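Speaker notes - "Do we need to save every bracket?"
Repair evening, back room, 7 p.m. Slot after Lensa Degefa.

Opening

Thank Lensa. Say I agree with half of what she said and will spend my time on the other half.

Ask who has a drawer of metal bits at home. Wait for hands. Ask who has used one of those bits since March. Wait longer.

What I was told

When I started, Spyros Nikolovski told me never to throw out a mounting plate. It would fit something one day. I kept 200 odd parts on the strength of that and I have fitted 3 of them. One of the three I had to take off again.

Spyros may heckle at this point. Let him.

The universal bracket claim

Read out the line from the Flostine leaflet: "fits most housings". Ask what "most" means. I wrote to them and got the leaflet back.

I tried the Flostine bracket on 4 housings. It went on one without filing. Marin Spahić had better luck, but Marin owns a better file.

Don't get drawn into Zitex against Bovurum. I have seen no sign that either is better and people get cross.

What a plate can tell you

Holes and cutouts tell you where something went. They don't tell you what, and I am wary of anyone who names a part from across the room. Octavio Restrepo once did that to me and I ordered the wrong spares on his word.

Put the slide up and say nothing for a bit. Let them guess.

Then: grey metal on a green cloth. Narrow strip, round hole near the lower end, small screw beside it. Wider plate with two square openings and a recessed panel with rounded corners. Short bits of black wire. Ask what it came out of. I expect confident answers, all different.

Point to make: if you can't say what it is from the shape, a label would have helped, and a label takes less time than arguing. 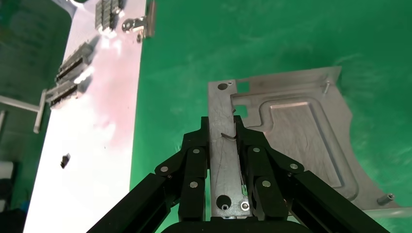
Working on cloth

Nataša Berisha swears by a cloth under the job because screws don't roll. Fair enough. Mine also hides small washers in its folds, so I am not convinced. Smooth it out first, or use a tray.

What I do now

Label it the same evening or it goes in the scrap tin. Write down the machine, the side it came off and which screws belong to it. Tape the screws to the plate - a separate pot of screws is a pot of strangers.

Keep for a year. If no one has asked for it, scrap.

Questions

Someone will bring up the Papadopoulos sorting boxes. I have tried them. They are boxes.

If asked about wire ends: cut them or tag them, your choice, but do it before the part goes away.

Finish by 7.40 so Marin can set up the lamps.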